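Foro > Hogar y reformas > Muebles y superficies
Tema: Manchas grises en tablero blanco mate, ¿lijar o no?
Respuestas: 13 | Visitas: 3857

tablon_norte
Buenas. Tengo una mesa de trabajo con tablero blanco mate, comprada hace dos años en Willik. El acabado es laca, según la ficha, sin más datos. La uso para encuadernar y para cortar cartón. Desde hace unos meses se le han ido quedando unas sombras grises que no salen con jabón neutro ni con alcohol rebajado. No es suciedad pegada, al pasar la mano no se nota nada.
He pensado en lijar con grano 2000 al agua y ver qué pasa. ¿Alguien lo ha hecho en mate? No quiero acabar con un cerco brillante en medio.

Curro_Lacas
No lijes. Un mate lijado con 2000 se pule, y el cerco brillante lo vas a tener seguro. El mate es mate por la textura de la capa, en cuanto la aplanas refleja la luz de otra manera. Prueba primero con goma de borrar blanca, de las de dibujo, sin apretar.

mesaymantel
Lo de la goma funciona con grafito y con roces de zapato. Si lo que tiene es metal de la regla o del cúter, no sale así. Yo usaría esponja de melamina bien escurrida.

Curro_Lacas
La melamina es un abrasivo. Es lo mismo que lijar pero más despacio.

mesaymantel
Todo es abrasivo si aprietas. Llevo años limpiando encimeras mates con melamina y ninguna ha quedado con brillo.

Curro_Lacas
Encimeras, que serán laminado o compacto. Él dice laca. Son superficies distintas y la laca es mucho más blanda.

tablon_norte
Gracias a los dos. He probado la goma en una esquina, esta mañana. Se ha llevado parte de la sombra, más o menos la mitad. Debajo sigue habiendo algo.
Uso regla de acero y también una de aluminio. ¿Puede ser la de aluminio?

p_ferrer_bcn
Casi seguro. El aluminio deja marca gris en cualquier superficie mate y clara, igual que las cazuelas en los fregaderos blancos. En el taller tenemos prohibidas las reglas de aluminio sin forro por eso mismo. Ponle cinta de papel por debajo o compra una con base de corcho.
Para quitar la marca que ya tienes: ácido cítrico flojo, una cucharadita en un vaso de agua templada, con paño, un minuto, y aclarar dos veces. Pruébalo antes en un sitio que no se vea.

rincon_de_lola
Me apunto al tema porque tengo lo mismo en una mesa de Mitard, también blanca. En la tienda me dijeron que era desgaste normal y que la garantía no lo cubre. Me ofrecieron un kit de mantenimiento de la propia marca y no lo compré.

mesaymantel
Hiciste bien. Esos kits suelen traer un jabón y un paño.

tornillo_flojo
Yo sí compré uno parecido, de Kermani, para un escritorio. Venía un limpiador en espuma y una cera. El limpiador, normal. La cera no la pongáis en mate bajo ningún concepto, me dejó la superficie a parches y tardé una tarde entera en sacarla con agua caliente y jabón de platos.

tablon_norte
Actualizo. He hecho lo del ácido cítrico en la misma esquina y la sombra gris ha bajado bastante. Aclaré dos veces, como decía p_ferrer_bcn. Al secar no veo diferencia de brillo, ni de frente ni mirando a contraluz con la lámpara.
Me quedan dos cosas. Una, puntitos marrones pequeños, que creo que son cola vieja o té. Otra, una raya azul muy floja a lo largo, que sospecho que es de bolígrafo, de cuando marco sin poner cartón debajo.
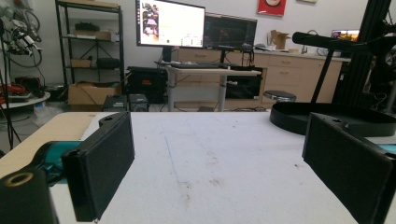 Con el alcohol rebajado la raya azul ni se movió. Tengo en casa isopropílico puro y acetona, pero me da miedo la acetona con la laca.

Curro_Lacas
Acetona no, te la levanta. Isopropílico con bastoncillo, siguiendo la línea y cambiando de bastoncillo cada poco para no extender la tinta. Nunca con un trapo en círculos. Si a la tercera pasada no baja, déjalo, porque la tinta ya ha entrado en la laca y lo siguiente sería repintar.
Los puntos marrones, agua templada encima con un papel de cocina doblado, diez minutos, y luego uña o tarjeta de plástico. Si es cola blanca se ablanda.

p_ferrer_bcn
De acuerdo con lo de la acetona. Con el isopropílico puro yo también tendría cuidado, hay lacas baratas que se ponen pegajosas. Mejor una pasada, esperar a que evapore y tocar con el dedo antes de seguir.

Curro_Lacas
Sí, eso es verdad. Una pasada y a esperar.

rincon_de_lola
He mirado lo de repintar por si sirve. Me pedían 200 euros por lacar el tablero en un taller de mi zona, desmontado y llevado por mí. El tablero nuevo suelto, en Hunetti, está por menos, pero solo en brillo.

tornillo_flojo
Por ese precio yo pondría encima una plancha de corte grande y me olvidaría del tablero. De todas formas, si corta cartón todos los días, lo va a volver a marcar.

mesaymantel
Eso no le arregla las manchas.

tornillo_flojo
Pero las tapa. Es una mesa de trabajo. Cuando la mía empezó a tener marcas me puse muy pesado con ella y luego dejé de mirarla.

tablon_norte
Plancha de corte ya tengo, pero es pequeña y las cubiertas grandes se me salen por los lados. Miraré una de mayor tamaño. Tampoco quiero cubrir toda la mesa, porque la plancha verde me cambia el color de los papeles cuando los comparo y para eso me viene bien el fondo blanco.
Esta noche hago el resto con cítrico, por zonas, y mañana el isopropílico. La regla de aluminio la he apartado.

p_ferrer_bcn
Si haces el cítrico por zonas, solápalas un poco y no dejes que se seque ninguna sin aclarar. Los bordes de una zona seca se quedan marcados y luego cuesta igualarlos.

mesaymantel
Y seca con microfibra, no con papel. Sigo pensando que con melamina habrías acabado ya.

Curro_Lacas
Y yo sigo pensando que no.

rincon_de_lola
¿El ácido cítrico vale el de repostería o tiene que ser el de limpieza?

p_ferrer_bcn
Vale cualquiera de los dos. El de limpieza sale más barato si compras la bolsa grande. Mira que no lleve perfume ni otros añadidos.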